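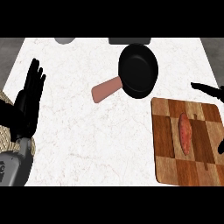

Süßkartoffel schwebt über der Pfanne, und der Griff rutscht aus der Hand -- Kollisionsmodell oder Reibung?

Forum Eigenbau und Werkstatt > Roboterarme > Simulation
Eröffnet von Tamunoemi Chukwu, 2. September 2021

Hallo zusammen,

ich baue seit letztem Winter in der offenen Werkstatt Altholm an einem Oberkörper mit zwei Armen und Fünffingerhänden. Die Unterarme sind fertig gedruckt, die Hände stammen aus dem Droria-Bausatz, und in den Schultern sitzen Prisex-Servos. Macht unheimlich viel Spaß, ich hätte nie gedacht, dass ich so weit komme! Weil ich mir die Finger nicht gleich am ersten Tag ruinieren will, übe ich alle Bewegungen erst in der Simulation. Dafür nehme ich Eshun, da war der Import der Arme am einfachsten.

Meine Übungsszene ist eine Küche: Arbeitsplatte aus weißem Marmor, Schneidebrett mit Schachbrettmuster, darauf eine Süßkartoffel, daneben eine schwarze Pfanne mit rosa Griff. Die linke Hand soll den Pfannengriff fassen und die Pfanne ruhig halten, die rechte soll die Süßkartoffel vom Brett nehmen und hineinlegen. Klingt harmlos. Das Hinfahren klappt inzwischen richtig schön, die Arme kommen sich auch nicht mehr in die Quere.

Zwei Sachen klappen nicht:

Erstens bleibt die Süßkartoffel beim Ablegen in der Luft hängen. Sie liegt dann auf Höhe des Pfannenrands, als wäre ein unsichtbarer Deckel drauf. Manchmal rollt sie über diesen Deckel und fällt auf die Platte.

Zweitens rutscht mir der Griff langsam durch die Finger, sobald die linke Hand anhebt. Die Pfanne kippt nach vorn weg und fängt dabei an zu zittern. Je fester ich zudrücke, desto schlimmer wird das Zittern.

Meine Einstellungen: Die Physik rechnet mit 240 Schritten pro Sekunde, die Reibung steht überall auf dem Standardwert. Bei der Süßkartoffel habe ich 193 Gramm eingetragen, die habe ich zu Hause auf die Küchenwaage gelegt. Die Pfanne ist ein Modell aus dem Netz, an dem habe ich außer der Farbe nichts geändert. Masse steht da auf 0, das Programm setzt dann wohl selbst etwas ein?

Am Modell der Hände kann es eigentlich nicht liegen, einen Würfel heben beide ohne Probleme hoch. Hat jemand eine Idee, wo ich anfangen soll?

Liebe Grüße
Tamunoemi

Skarphéðinn Gunnlaugsson

Schönes Projekt! Und der unsichtbare Deckel ist ein alter Bekannter, den hatte ich bei einer Schüssel auch.

Wenn du ein Netz importierst und beim Kollisionsmodell nichts auswählst, bildet das Programm die konvexe Hülle. Stell dir vor, du wickelst die Pfanne stramm in Frischhaltefolie: Außen passt alles, aber die Öffnung ist zu. Genau auf der Folie liegt deine Süßkartoffel. Im Bild merkst du davon nichts, weil dort weiter das schöne runde Modell gezeichnet wird. Schalte mal in der Ansicht die Kollisionskörper ein, dann siehst du es sofort.

Abhilfe gibt es auf zwei Wegen. Du kannst das Netz automatisch in konvexe Stücke zerlegen lassen. Das geht schnell, liefert aber gern einen buckligen Boden, und auf dem wandert dir die Kartoffel herum. Ich baue so etwas lieber von Hand: eine flache Scheibe für den Boden, ein Kranz aus schmalen Quadern für den Rand, ein länglicher Quader für den Griff. Die Quader dürfen sich ruhig überlappen, solange sie alle zum selben Körper gehören. Dauert einen Abend, und danach hast du Ruhe.

Der flache Quader am Griff hilft dir gleich beim anderen Problem mit. In der konvexen Hülle läuft der Griff nämlich wie ein Keil auf die Pfanne zu. Deine Finger greifen dann auf eine schräge Fläche, die es am sichtbaren Modell gar nicht gibt, und drücken sich beim Schließen selbst herunter. Kein Wunder, dass das rutscht!

Zur Masse: Trag unbedingt einen echten Wert ein. Je nach Programm heißt 0 »unbeweglich« oder »rechne aus Volumen und Dichte«, und bei dir wäre es dann das Volumen der Hülle, also eine massive Pfanne. Auch der Schwerpunkt sitzt dann zu hoch. Stell deine eigene Pfanne auf die Waage, du hast sie ja in der Küche.

Berichte bitte, wie es weitergeht, ich lese hier sehr gern mit.

Eduardo Cabrera

einfach reibung hochdrehen, auf 5 oder so. hat bei mir immer geholfen

Maiara Honorato

Skarphéðinn hat das Wichtigste schon geschrieben, ich hänge noch etwas zum Zittern an. Mit dem Hochdrehen der Reibung würde ich warten. Damit hält der Griff vielleicht, aber du übst dann eine Bewegung, die an der echten Hand nicht funktioniert, und um die geht es dir doch.

Das Zittern beim festen Zudrücken sieht mir sehr nach der Fingerregelung aus. Du gibst den Fingern vermutlich eine Zielposition vor, die mitten im Griff liegt. Der Regler will da hin, der Kontakt schiebt zurück, und beide schaukeln sich auf. Probier es so:

-- Begrenze das maximale Moment der Fingergelenke auf das, was die Hand laut Datenblatt schafft.
-- Lege das Ziel nur ganz knapp unter die Oberfläche des Griffs.
-- Gib mehr Dämpfung auf die Finger, bevor du an der Steifigkeit drehst.
-- Verkürze den Zeitschritt erst ganz zum Schluss.

Und schau nach, ob deine Fingerkuppen Rollwiderstand und Drehreibung haben. Ein Würfel liegt schön flach zwischen den Fingern, da merkt man das Fehlen kaum. Eine Pfanne hängt mit ihrem ganzen Gewicht vor der Hand und will sich um die Fingerkuppen drehen. Bei mir hat schon ein kleiner Wert für die Drehreibung gereicht, und die Pfanne stand wie festgeschraubt. Das war ein toller Moment :)

Falls die Finger es trotzdem nicht packen: Griff näher am Pfannenkörper fassen. Oder die Pfanne gleich auf der Platte stehen lassen und nur festhalten, zum Hineinlegen muss sie ja nicht in die Luft.

Kommentar von Tamunoemi Chukwu

Ihr seid großartig! Kollisionsansicht eingeschaltet, und da war er, der Deckel. Ich habe Skarphéðinns Quaderkranz gebaut (etwas krumm, aber meiner), und die Süßkartoffel fällt jetzt in die Pfanne und bleibt drin. Die Masse der Pfanne ist auch eingetragen.

Beim Griff bin ich noch dran. Mit begrenztem Moment ist das Zittern weg, dafür sinkt die Pfanne beim Anheben noch ganz leicht ab. Drehreibung kommt als Nächstes. Maiara, hast du die nur an den Fingerkuppen gesetzt oder auch an der Handfläche?

Kommentar von Maiara Honorato

Nur an den Kuppen und an der Innenseite des Daumens. Die Handfläche habe ich so gelassen, wie sie war.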